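4. What we learned from the open day

Hafiz Yusof | July 22, 2021
Print this page | E-mail this page
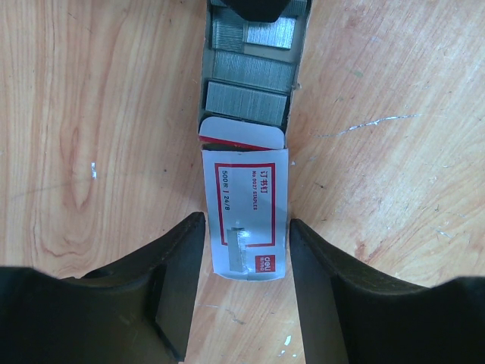
Figure 1. Wrist view at the Duva bench, with the fingers on either side of a box of staples.

I went into our open day thinking the interesting part would be the robot, and I came out with a notebook full of things people said to it. That's really what this section is about. We had the Duva arm bolted down at the front of the lab, a screen showing the wrist view so visitors could follow along, and a tray of ordinary desk supplies to pick from. I'd expected people to ask for the big easy stuff, and plenty did, but the box of staples got a lot of attention too. It makes a good talking point, I have to say! The top is open, the strips lie at slightly different angles, and the lid flap stands folded up between them and the printed front, so there's a lot to discuss before anybody even gets to the question of grip. One visitor wanted to know if the arm could read the Chinese on the label (it can't, we don't run any text recognition). Another asked which part of the carton the fingers were supposed to squeeze, and we ended up talking about that for the rest of her slot.

4.1 How the day ran

We took visitors through in groups and gave each group 16 minutes. That was too short. The plan, which I wrote and so can complain about, was a quick hello, one pick that we chose, one pick that they chose, and then questions. What happened was that the questions started during the hello and never let up. By the third group I'd dropped the script and was just talking over the wrist view while my two co-hosts ran the arm.

The controller was our usual one, Usia, with the same settings we used for the bench trials in Section 3. I didn't tune anything for the occasion. I'd been tempted – nobody likes a missed grasp with a crowd watching – but then the logs wouldn't have matched the rest of the paper, and I wanted to be able to use them. Finger speed stayed at the slow setting all day, and several people told me it looked "careful" or "shy." I've kept those words in the notes because they came up before anyone had been told the speed was a setting.

4.2 What people asked

We handed out a short comment card and got 40 back. Some were one word long (thanks, whoever wrote "neat"). I sorted them by hand with a pencil over a couple of evenings, so please take the groupings as one person's reading. The biggest pile was about force: how hard does it squeeze, how does it know when to stop, would it crush a paper carton? The next was about the wrist camera, and mostly about what the robot can't see once its own fingers are in the way. I thought that was a sharp question from people who'd been in the room for a few minutes, and it's the one we take up again in Section 5.

Then there was a smaller pile I hadn't planned for at all. People wanted a turn. They wanted to nudge the arm, hand it things, move an object while it was reaching and see if it noticed. We said no for safety reasons, and I think we said it too often and too fast. For the October session we're building a two-step version where a visitor places the object and then presses the start button from behind the line.

4.3 The logs

The controller saved 1,613 wrist images over the day. I haven't used them to score anything. Objects got swapped mid-run and I was chatting when I should have been typing labels, so any success rate from that day would be shaky. They've been handy for going back over the conversations, though, and I'd keep the recording on next time.

Related items
Jasińska grip pads: notes on wear
Stirodine bench mounts, setup and leveling
Usia controller settings used in Section 3
October session: draft plan for visitors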